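Vaneck plush microfiber towel, yellow: long-term review

Bought as a pack of 6 from Nutholm in July to replace a set of flat-weave cloths that had started to drag. The intended use is drying and light wiping on smooth, pale surfaces, where lint and streaks are easy to find. Washing has been at low heat, no softener, air dried - the same routine for every towel in the pack.

The pile is dense and stays upright after washing. Folds are soft, and the fabric drapes well when held by one corner, so it can be laid down and drawn across a surface without pressing. 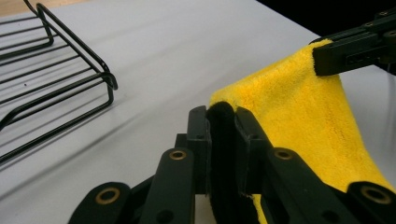
Does it need washing before first use?
One wash on its own is enough. The first load released some yellow fuzz, the second almost none.

Edge binding is thin and black. On cheaper towels the binding is the first part to fail, usually at the corners, where the stitching doubles back. After 14 washes one towel out of the pack has a loose thread at a corner. I trimmed it and it has not run further. The binding is also slightly stiffer than the pile, so on soft finishes I fold the edges inward before wiping. 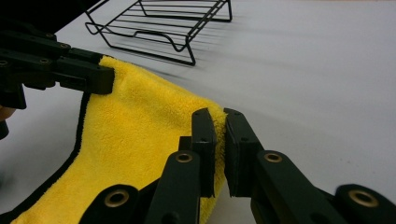 Folding in quarters gives a pad thick enough to keep finger pressure even. Folded once more it becomes bulky and tends to spring open. Absorption is good up to the point where the towel feels heavy, after which it leaves a thin film and should be swapped for a dry one. Drying time on a line indoors was overnight, longer than for the old cloths.

Streaking on pale gloss was low. With plain water I had to make a second pass with a dry side; with a diluted cleaner, two.
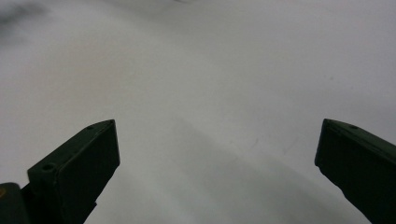

Hannelore Böttcher writes that hers streaked badly until she stopped washing them with cotton, and that a rinse with no detergent brought them back within 4 cycles.

I have not tested that. Mine are washed separately.

Rating: good for drying, adequate for polishing. I would buy the pack again, preferably with a softer binding.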